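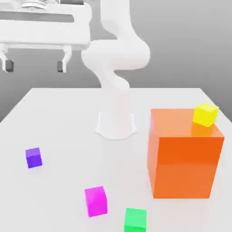
Bicycle registration comes to Mirkton district

Dear residents,

From this month the district police station in Mirkton is keeping a register of bicycles. Many of you asked for it at the autumn meeting, and now it is possible to sign up. Registration is free and takes a few minutes.

Last year 129 bicycles were reported stolen in our district. The police found 34 of them, but only a small part went back to the owners. The others are still in the storage room behind the station, and the officers do not know whom to call. In most cases the owner could not give a frame number, and a report which says only "blue bicycle, men's size" does not help very much.

Sergeant Vasanthi Haque is responsible for the register. She explained to us that the frame number is usually stamped under the pedals, and on some older models it is near the seat. "Please write it down at home also," she said. "If you have a receipt, keep it together with the number."

How to register

Bring your bicycle to the station on Punard Street, at the side entrance, between 4 and 7 in the evening on any working day. You need an identity card. Children can register a bicycle when a parent is with them. The officer writes down the frame number, the color and any special marks, and you receive a small sticker with a code. The sticker is difficult to remove, so think first where you want to have it.

The station has 300 stickers for the beginning. More are ordered, but they will arrive only in May. If the stickers are finished when you come, your bicycle can still be entered in the register, and you will get the sticker later by mail.

Buying a used bicycle

Two families in Postano Court bought bicycles through an online advertisement and later had to give them back, as they were stolen. They did not receive their money again. Before you pay, you can call the station and ask if a frame number was reported. It is also good to ask the seller for a name and to meet at his or her home address - not in a parking lot.

Locks

Qusai Akl from the repair shop on Eyvindsson Square offers to check your lock without payment during January. He advises to lock the frame together with the wheel, and to a fixed stand. A thin cable lock can be cut very quickly, even in daylight.

Questions about the register can be asked at the front desk of the station. Please do not use the emergency number for this.

6 January 2020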